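Filed under: Workshop Tips > Robot Club > Folding

Our club picked laundry as the project back in October, and I've been the one logging practice folds with the hand-held grippers. I've got a notebook full of scribbles by now, so I figured I'd type up the bits that save us time. Most of them I picked up from Ruoxi Shi, and the rest I learned by doing it wrong (a lot!).

Start with one garment and stay with it until everyone has had a turn. We kept swapping in new clothes because it was more fun, and then we couldn't tell if a bad fold was the person or the shirt.

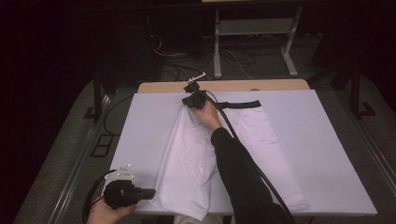 Waistbands are where I'd tell a new member to begin. Find the firmest edge on the cloth and pinch there first, then worry about the rest. A black elastic band on white fabric is a gift, you can spot it right away and line the jaws up without squinting. Open the jaws wider than you think you need, come in low, and close slowly. If you grab only the top layer, let go and start over - dragging it makes a worse mess than the one you had.

Cables next. Run the cable back along your forearm and leave some slack at the elbow. I do a big silly arm stretch before every session, and if anything tugs I fix it then. Wear a plain sleeve too, snug at the wrist, nothing that flaps into the cloth.

Keep each turn short. We do 20 folds and then switch, and my hands are still pretty grumpy after the last two. Wipe the board between people and write down which garment you used while you still remember. 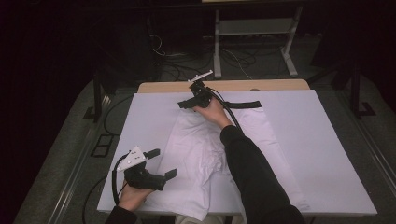 Branislav Paulík wrote in to say that his group gets better practice by crumpling the cloth a different way before every fold, and he'd add a rule that the person folding doesn't get to do the crumpling. We tried that on Friday and my numbers went right down, so I guess I'd been making it easy on myself. Next up is sleeves, which I'm dreading.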